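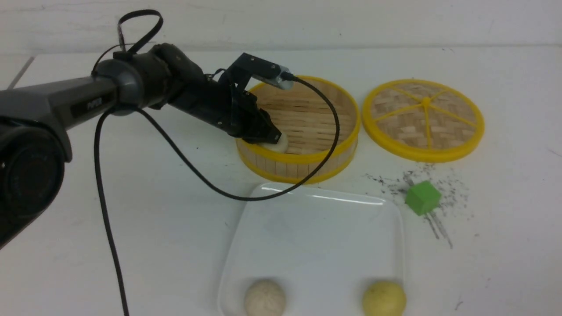 Figure 2. The left arm with its gripper lowered into the steamer base and closed around a bun. The plate stands in front, the lid to the right.

3.2 Workshop build and the bun task

The second build was put together at the Trodton shared workshop, a members' space with one bench that we could keep set up between sessions. We chose it over the laboratory on purpose. The question in this part of the paper is how much of the method in Section 2 survives when the table is not bolted down, the lighting is whatever the room has, and the person doing the setting up has an evening and a box of hand tools. All the fitting was done by one author (Smits), working from the same parts list and written notes that we give to home builders.

The arm is a PiPER, mounted at the left side of a white tabletop. It carries a parallel gripper with a compact camera on a small bracket above it (Figure 2). The bracket went through several versions. The first, printed at the workshop, flexed when the wrist turned quickly, and the camera calibration drifted over a session. The one used for all the results below is shorter and holds the camera closer to the gripper body. This costs a little of the view at the fingertips but removed the drift to the point where we stopped correcting for it.

Cabling took more time than any other part of the build. The camera cable has to leave enough slack for the wrist to turn fully, and in our layout that slack forms a wide loop over the work area and comes back across the table in front of the arm. We tried tying it along the forearm. With the ties in place the cable pulled tight at the far end of the reach, and in one session it worked the connector out of its socket. We went back to the free loop and accepted that it would sometimes lie over the plate. Demonstrations in which the cable moved a bun were kept in the training set; those in which it caught on the gripper were thrown out.

The task uses a round bamboo steamer with a yellow rim, its lid and a square white plate. In the full version the arm removes the lid, sets it down beside the base, and moves buns between the steamer and the plate. Only the transfer step is reported here, with the lid already off. Buns differ in colour and surface, and the plate in Figure 2 holds one speckled off-white bun and one pale yellow-green one. The side wall of the steamer is what makes the step hard. The gripper must come down inside the wall without touching the rim, and once it has closed, very little of the bun can be seen from above. A small green cube stays on the table as a distractor. It is never a target, and any attempt to pick it up is scored as a failure.

We collected 402 demonstrations at the workshop, spread over 14 sessions in September. Recording was done with the Fenar logging tool, which writes joint positions and camera images to a single file, and the files were checked by hand before training. Of the full set, 49 were discarded, most of them for cable contact as described above and the rest for dropped camera images. The policy was then trained with the same settings as the laboratory build. We made no changes to suit the new room, although it was tempting — the overhead lights leave a strong reflection on the back rim of the plate, and early versions of the policy tended to stop short when approaching it.

Two practical points may be of use to others. First, the table must be fixed to something. Ours was a light folding type, and a fast stop of the arm moved it enough to spoil the next grasp. Two clamps to the bench behind cured this. Second, marks on a white tabletop matter less than we had expected. We cleaned the surface before the first few sessions and then gave up doing so, and we found no difference in the results between the sessions with a clean table and those without.

The remaining weakness is force. The gripper closes to a set width and does not measure how hard it presses, so a bun larger than those used in training is squeezed more than it should be. Smits tested a thin rubber pad from Biwott on the fingers, which helped with grip but made the fingers thicker and brought back contact with the steamer wall. The pads were taken off again before data collection began. A current limit on the gripper motor is the more likely answer, and we return to it in Section 5.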